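Garkero Community Help > Phones and Tablets > Updates

Nomero tablet stuck on "Preparing update"

Posted by fetthorpe_user
My tablet found the new system update this morning. The download is 568 MB and it finished fine, but the install stops at 30 percent every time. After a few minutes I get error 3107 and it goes back to the old version. I have 562 MB free. Gallery and wallpapers still open normally.

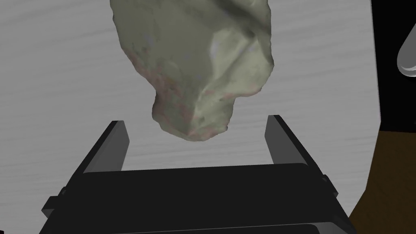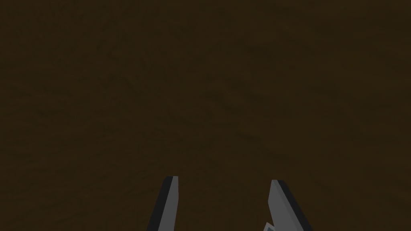
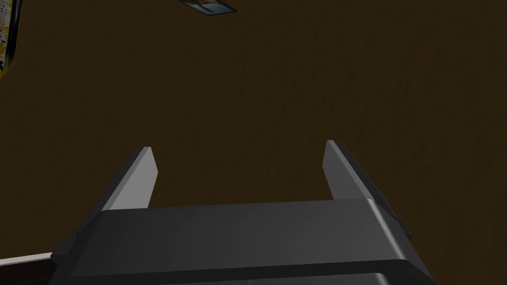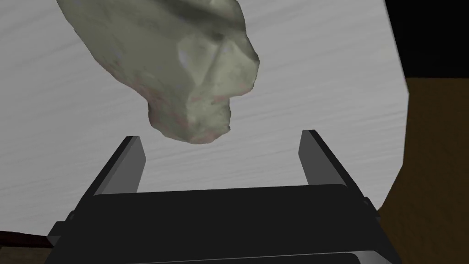

I have restarted it twice and tried again on a different Wi-Fi network. Same error. Do I have to do a factory reset? I would like to keep my apps if I can.

Patrício
No reset needed yet. The installer has to unpack the file, so you want more free space than the download size. Move your photos and videos to a card or computer first. Then go to Settings – Apps – System Update – Storage and clear the data. Restart, plug in the charger and download it again.

tabfan_k
same thing on mine, i just waited for the next update

fetthorpe_user
Moved the videos off and cleared the data like Patrício said. It's downloading again now.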